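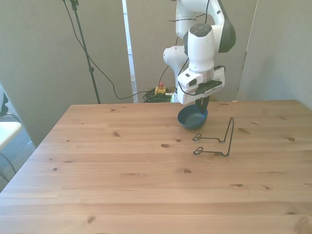 Slide 4. Start with what one example is. An example is one try at a task, from the arm leaving its start position to the arm going back there, with the camera and the joint readings saved together. At Clellow we set a target of 400 for the tabletop tasks and kept 337. Point to the bowl on the slide, with the fingers holding it by the rim, and say that the rim grip is the one we asked operators to use for shallow dishes. Mention the wire stand next to it as well. Thin black wire is hard on the depth readings, and I want people to have it in mind for slide 6.

Slide 5. What we threw out. Most of the lost examples were ones where the operator stopped halfway to think. The learner copies the pause. We asked operators to plan first and then move, and to start again if they got stuck.

Failed grasps we kept, provided the operator recovered and finished. Solov dropped theirs and had to go back for more in December — pause here, someone usually asks why.

Slide 6. Moving things about. Objects go to a new place on the table after every try. Operators drift back to the same few spots, so we now use a printed list of positions. Mangundap is the name of the script that makes the list. Say it slowly.

Slide 7. Results on the Okus set. With 200 examples the arm reached for the right object but often closed too early. Don't read out the table. Give them 2 minutes for questions before the cables and safety part.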